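Box week, and what 371 keepers feels like

Quick one tonight. I have maybe half an hour before my ride and I said I'd write these up while I still remember what happened.

So. The learning system needs examples, lots of them, and for the box jobs the target is 1,014. We're at 371 that I'd call keepers. Started the big cardboard box set in October and it's been slower than the small-parts stuff by a mile. Small parts you reset with one sweep of the hand. A box that size you have to walk around, square up, step back, check both arms can still reach it. Then somebody bumps it and you go again.

Lemlem drives most of the time. She's better than me at it, no contest. I'm on resets and notes, which suits me fine, I like notes. Konrad wrote the thing that cuts the recordings into single examples and he gets cranky when we leave the arms sitting at the end of a run, so now we have a rule – hit stop as soon as the grippers are clear. Mostly we remember.

The wrist views are what the model gets, so they're what I look at when I check a batch. Some from the box set:
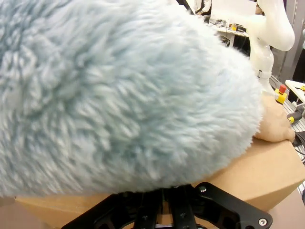
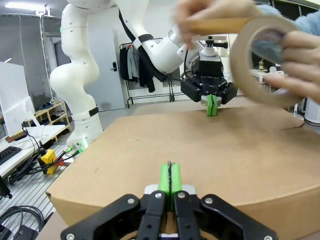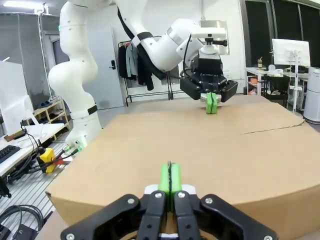 Wrist views, cardboard box in all three.

Posted by Noemi Ruggiero
Filed under: Irnley, data days
6 comments

OK so what you notice going through these for an afternoon. In the first one about the left two-thirds of the view is pale blue fluff. The box is in there, there's a strip of it under the fur, but if you're a model trying to figure out where a box edge is you have to work for it. I used to throw those out. Any time something big and soft was up against the fingers I'd mark it bad and move on. Lucie talked me out of it. Her point was that the model is going to get views like that on a real job whether I like it or not, and if every example has a nice clean box top in it then we've taught it about nice clean box tops. Fair. So close-up views stay in now, as long as the run itself made sense.

The second and third are the other kind, where you get the far arm in the view, reaching over the box with its own green fingertips. I love these. You can look at one and know right away what both sides are up to. The third is my favorite of the batch just for the box, you get that long crease running across the top on the right and the front face dropping away. Good edges.

Hands are the thing we still argue about. There's one resting on the box in the first view and a pair holding a roll of masking tape in the second. Konrad wants hands tagged in every example so he can pull them out or put them back with one setting. Lemlem says just leave them, people are going to be near the box in real life. I'm on team tag, but only beacuse I'm the one who has to go looking when someone asks. Tagging is slow though. I did a stack this morning and my notes got worse and worse toward the end, a lot of "hand?" and then just "h".

Things I'd tell myself a month ago:

Name the batches before you start. We have 4 called "box new".

Don't fix the box position to the same spot every time. We did that for way too long. It made for lovely tidy runs and the first policy we trained was useless if you shifted the box by a palm's width. Drove straight at where the box used to be. Painful to watch.

Write down the bad runs too, and why they were bad. I started a second list and its more useful than the first one.

Change drivers. Lemlem's runs are smooth and mine are kind of jerky, little pauses everywhere, and it seems to help having both in the pile. Lucie says that's a generous way to put it.

Eat before the afternoon session, not during.

Still don't know what to do about runs where one arm finishes early and just waits. Are those examples of waiting or examples of nothing? Konrad trims them, I'd leave a bit on the end. If anyone reading has tried it both ways pls tell me, comments are open and I do read them, even the long ones.

Next up is more box, different box, then back to small parts for a bit so we don't all go nuts. I want to try the box turned sideways as well but we need to move a couple of things first and I haven't asked yet.

Ok ride's here. Will fix typos later.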